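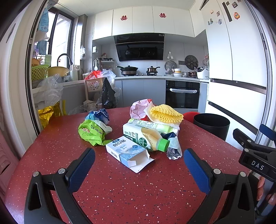 The Pharmacy on the Hill

Gerd Rathjen came to Lorer in August to sell his aunt's house, and on the first evening he cut his hand on the garden gate.

The woman next door saw it from her window. Her name was Mrs. Ondrejka, and she had known his aunt for 30 years.

"You will not find a doctor at this hour," she said. "But the pharmacy is open until 7. You must walk quickly."

He walked quickly. The road went up past the church and the closed school, and he held his hand inside his sleeve like a child who has stolen something. When he came to the door, the light was already off. He knocked anyway.

An old man opened. He looked at the sleeve and then at the face.

"You are from the Vivunska house," he said.

"It was my aunt's."

"Yes. You have her chin."
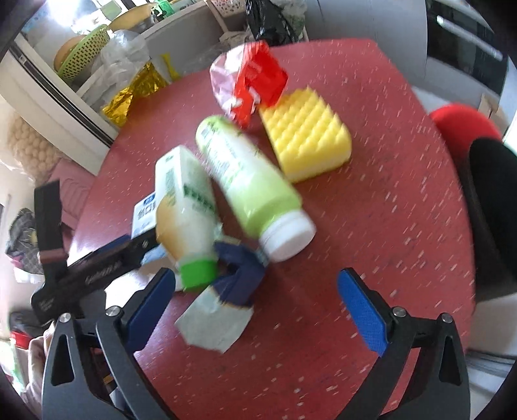
He washed the cut slowly and did not speak while he did it. Gerd looked at the shelves. On the wall there was a map of the valley, with the old railway to Remow drawn in pencil.

"What do I owe you?" Gerd asked.

"Nothing. Your aunt paid too much every month. I told her many times, and she said it was for later." The old man opened a brown book and turned it around. "There is still 126 in it. I did not know who I should give it to."

Gerd read the column of small numbers. The last one was from the spring, when he had promised to visit and did not come.

"Keep it there," he said. "I think I will stay until the gate is repaired."

He went down the hill in the dark. Mrs. Ondrejka had left her lamp on – he could see it from the church.

Print this story | E-mail to a friend

Comments

marlow_k: I liked the brown book very much. Will there be a second part?

Teresa B.: My grandmother also paid "for later" at the bakery. Thank you for this.

oldreader: Good, but I wanted to know what happened with the house.

More stories
The Last Train to Remow
300 Steps
A Coat for Winter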